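Jarnwood Laundry Challenge

The Jarnwood Laundry Challenge is a student robotics project run by the engineering club at Jarnwood College. Teams program a robot to handle the everyday steps of doing the wash, from opening a door to moving clothes between a basket and the drum. It was started by Bushra Qureshi and Arnel Talavera, and its first public round took place on Oct 17, 2023.

Work centers on a front-loading machine, and students spend many happy hours on it.
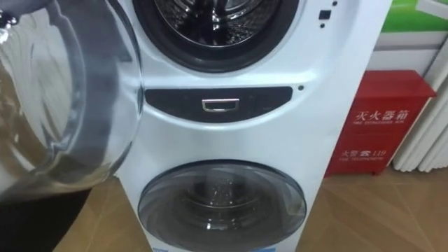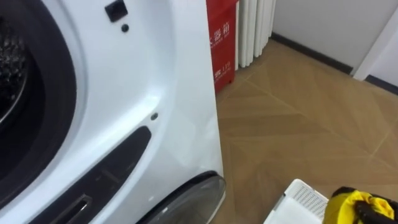

Each team gets 14 practice sessions before the final in April. Soft cloth is the great puzzle of the contest – a shirt never falls the same way twice – and solving it takes real cleverness. Scoring is out of 500 points, with 200 of them given for loading alone. The club record of 183 on the loading task belongs to Rungnapa Ongart and Pacita Dagdag, whose team, Claltov, rewrote its grasping code from scratch.

Teams share their code after the final, and new members are urged to borrow from it freely. A version for high school students, called Fimbridge, is led by Ariel Manalastas.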